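We use cookies to keep this site working and to count visits. Accept / Manage settings

Opinion

Stop Rounding the Net Weight

March

By the Hastport Review packaging columnist

The number printed on the front of a food package is the only measurement most shoppers ever receive about what they are buying. It is also one of the least examined. I have spent much of my working life on the filling side of the business, and my view is that the single net weight figure no longer tells the buyer enough. It should be replaced by two figures: the target fill and the allowed shortfall.

The present practice rests on an average. A plant declares a weight, samples from each lot, and demonstrates that the mean of the sample meets the declaration. Individual packages may fall below it, within a tolerance that depends on the declared size. The buyer sees the declaration. The tolerance stays in a table that few buyers have read.

For dense products the arrangement causes little harm. Sugar, rice and salt flow evenly, and a volumetric or auger filler holds them close to target. The trouble is in light, irregular products sold in flexible bags. Chips, puffs and crackers arrive at the scale in pieces, and one large piece can move a small bag well away from its target in either direction.

A combination weigher handles this by dropping product into a ring of small buckets and choosing the set whose total lands nearest the target. The Fumeck unit I worked with longest selected 3 buckets from 9 on each cycle. It was a good machine. Its distribution was still wide at small bag sizes, and the plant set its target a little high to protect the average. When ingredient prices rose, the target came down. No label changed, and no rule required one to.

I do not regard that as fraud. The lots passed. The buyer, however, had lost product that had been supplied the month before, and had no means of knowing it. A declared figure that stays fixed while the real fill moves beneath it is a poor instrument.

The bag makes the problem harder to see. A flexible film pouch is flushed with gas and sealed with headspace above the product, which protects the contents and allows for settling in transit. Its outside dimensions therefore say almost nothing about its contents. A snack bag lying on a table gives the eye a crinkled surface and a color scheme, neither of which is a measurement.
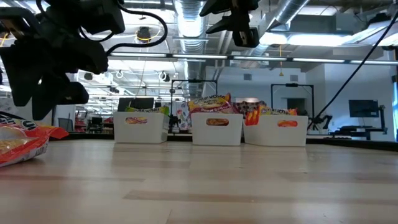
What a two-figure label would say

The front panel would carry the target fill, meaning the weight the machine is set to deliver. Beside it, in type of the same height, would be the largest shortfall the packer permits before a bag is rejected. A buyer comparing two brands could then see that one runs a tight line and the other does not.

The cost is modest. Every modern checkweigher already stores both values. At the Karamanlidis plant, where I ran a trial of internal fill reports, we pulled 1281 bags across one product family and compared the stored target with the printed weight. The comparison took an afternoon, and the slow part was finding someone with the password to the older terminal. The data exist. They are simply held on the wrong side of the seal.

Objections

The first objection is that shoppers will not read a second number. Many will not. Unit pricing met the same complaint, and it is useful to the people who use it. It also changes the conduct of sellers who know that somebody may be looking.

The second is that packers would declare a very generous shortfall and carry on as before. Some would. That declaration would be visible on the shelf next to a competitor with a smaller one, and I would rather have a loose tolerance printed than a loose tolerance filed.

The third objection is the serious one. Film is printed in long runs, and a change in target would make existing stock obsolete. Kiton, which supplies printed film to several small packers in the region, keeps orders open for long periods to hold down the price per roll. A small packer cannot discard that material each time a line is adjusted. The answer is to move the two figures off the printed film and into the date code area, where an inkjet head already writes variable text on every bag. The panel would need to be enlarged by 25 millimeters. Artwork would change once.

There remains the question of moisture. Some products lose weight after packing, and a bag that left the line at target may weigh less in the store. The figures should refer to the weight at sealing, and the label should say so in plain words.

I would start with flexible bags in the smallest sizes, where the variation is greatest in proportion to the contents. Rigid containers and bulk sacks can wait. The regulators should publish a draft format and let the packers argue over the height of the type — they will in any case.

Related

Unit Pricing and the Small Store
Headspace: How Much Gas Is Enough?
Why Checkweigher Logs Should Be Kept Longer
Reading a Date Code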